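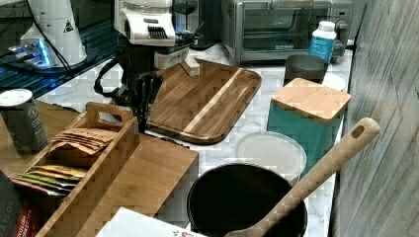
Dark wood board with a pale stripe, on the counter.

Cutting board care: your questions

How often do you oil yours?
Once a month, more in winter when the heat is on. I put it on before bed and wipe off whatever's left at 7 in the morning.

Which oil should I buy?
Food-grade mineral oil, the plain kind. I tried olive oil years ago and the board smelled like old crayons by August!

Can it go in the dishwasher?
Please don't. Mine split in 2 cycles (I was tired, okay?). Hot water, a little soap, stand it on edge to dry.

How do I get rid of onion smell?
Coarse salt and half a lemon. Scrub, leave it for a few minutes, rinse. Garlic takes a second go – sometimes a third.

Do you use the same board for raw chicken?
No, I keep a cheap plastic one for meat and it goes straight in the wash.

My board is warped. Is it done for?
Maybe not. Lay it hump side up on a damp towel overnight. A reader, Tatiana Havlíček, wrote to say hers took 3 nights and still rocks a tiny bit, so she keeps a folded cloth under one corner.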